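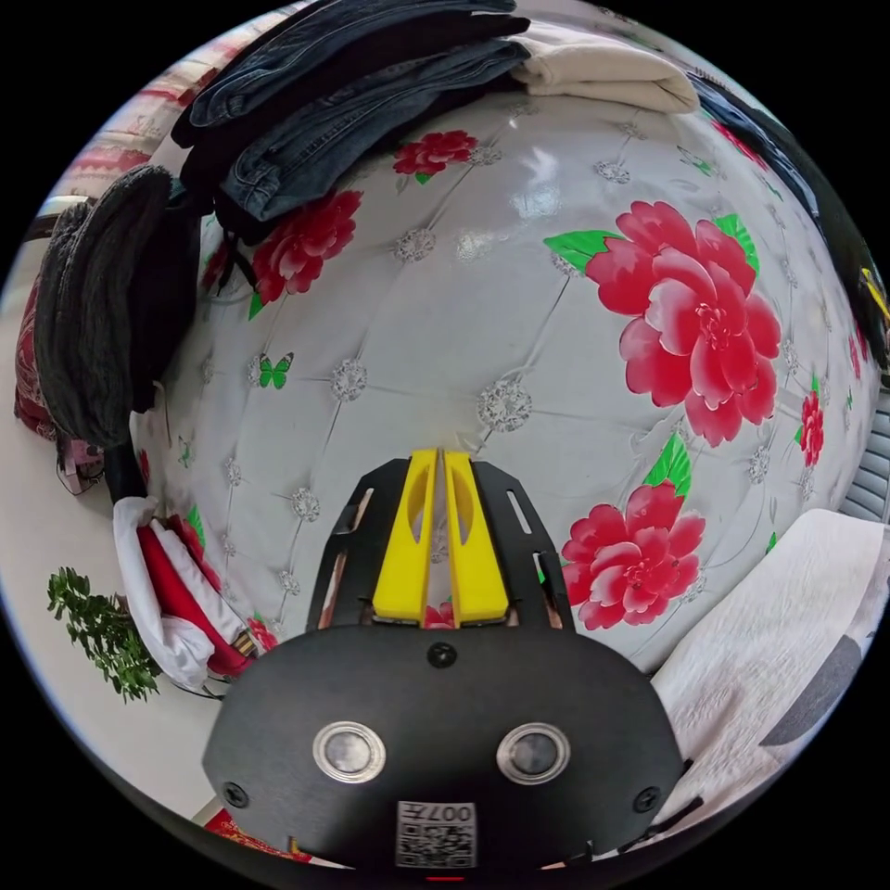
Figure 4. Hand-held gripper with both finger tips against a padded headboard.

4. Fitting the fingers and checking the hand-held gripper

4.1 Scope

This section covers the final assembly of the Prulterov hand-held gripper and the checks to be made before the tool is used in a room. It applies to tools built at home from the Nallisell parts set and to tools built on the benches of the Hinrichs shared workshop. The frame and trigger must already have been put together as set out in Section 3. Camera mounting is dealt with in Section 5.

Builders using the workshop should book a bench with Antonina Panasiuk. Home builders may work at any steady table with good light.

4.2 Parts and tools required

Front plate, black, with label in place
Side frames, left and right, slotted
Fingers, yellow, one pair
Finger pins and clips
Plate screws, black
Hex key, 2 mm
Steel rule
Soft cloth
Prolley alignment card

4.3 Fitting the fingers

1. Lay the tool on the cloth with the front plate facing upwards.

2. Check that the side frames lean inwards towards the finger end. If they lean outwards, they have been exchanged during Section 3 and must be removed and refitted.

3. Take one finger and hold it with the flat, squared tip pointing away from the plate. The long oval cutout should be open from front to back. Clear any print residue from the cutout with a blunt tool.

4. Slide the base of the finger into its side frame until the pin hole lines up. Insert the pin and press the clip home.

5. Repeat for the second finger.

6. Place the alignment card between the fingers and close them gently on it. The inner faces should meet the card along their whole length. Remove the card and let the fingers open.

7. Look along the tool from the tip. The fingers should stand parallel. If one leans, loosen the clip, turn the pin by a quarter and try again.

CAUTION: Do not file or sand the finger tips to correct a poor fit. A tip that has been shortened will not reach the card evenly, and the finger must be replaced.

4.4 Securing the front plate

1. Fit the screw near the upper edge of the plate first, then those at the lower corners. Leave all of them slightly slack.

2. Press the plate flat against the frames with the palm of the hand.

3. Tighten the upper screw, followed by the lower left and lower right. Stop as soon as the head sits level with the plate.

4. Wipe the label with a dry cloth. Copy the number printed along its top edge into the build sheet. The tool in Figure 4 is entered as 007.

Note: The two round metallic buttons on the plate are supplied ready fitted. They should not be removed, painted or covered with tape.

Note: If the label is scratched or lifting at a corner, request a new one from Sekar Kwok. A label copied on a home printer will not be accepted, even where the code can be read.

4.5 Opening and closing check

1. Hold the tool in the hand that will normally be used and squeeze the trigger fully.

2. Release it and allow the fingers to return without help.

3. Carry out 12 full cycles at an even pace. Both fingers should move together and come to rest in the same position each time.

4. If one finger lags, inspect its pin for burrs. Do not apply oil.

4.6 Surface contact check

The contact check shows whether both tips arrive at a surface together. It should be made against a soft surface first, then against a hard one.

1. Choose a padded surface that stands upright and does not shift when pushed. A headboard or a sofa back is suitable. On tufted padding, choose a place between the seams where possible, and keep the tips off any raised buttons or stones.

2. Bring the tool forward slowly with the fingers open by a narrow gap.

3. Stop when the first tip touches. The second should touch at the same moment or with very little further movement.

4. Hold for 10 seconds. Do not lean on the tool.

5. Withdraw in a straight line and examine the surface for marks.

6. Repeat the check against a painted wall or cupboard door, using light pressure only.

CAUTION: Keep the side frames clear of hanging clothes, scarves and knitted items. The slots can catch a loop of yarn, and pulling the tool away may damage both the garment and the finger pin. Should this happen, release the trigger and free the thread by hand.

CAUTION: Glossy coverings mark easily. Clean the tips before the check and do not drag them sideways across the surface.

4.7 Faults and remedies

One tip touches well before the other: repeat step 7 of 4.3, then check that the plate screws are evenly tightened.

Fingers close but do not reopen fully: the return spring is unseated. See Section 3.

Plate rattles during the cycles in 4.5: tighten the lower screws. If the rattle remains, a thread in the frame has been stripped and the frame must be reprinted.

Finger splits at the end of the oval cutout: withdraw the tool from use. Fingers printed before January used a thinner wall and should be exchanged in pairs.

4.8 Records

Complete the build sheet before moving to Section 5. The sheet must show the label number, the hand used for the check and the surfaces chosen. Completed sheets are held by Dirk Rathjen at the workshop. Fingers are to be inspected again after 400 cycles of use, and the result added to the same sheet.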